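4. Sharing an album in Vandent

1. Open the album and tap Share.
2. Choose Link or People. An album holds up to 2,000 photos either way.
3. Set how long the link stays open. The default is 15 days.
4. Tap Done.

Note: Video clips longer than 5 minutes are left out of shared albums and stay in your own library.

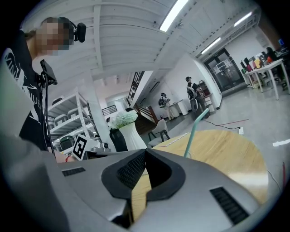
5. Comments are on by default. To turn them off, open Album settings and clear the Comments box. Older comments are hidden - they come back if you check the box again.

Caution: Deleting a shared album removes it for everyone who joined. Export a copy first (see section 6).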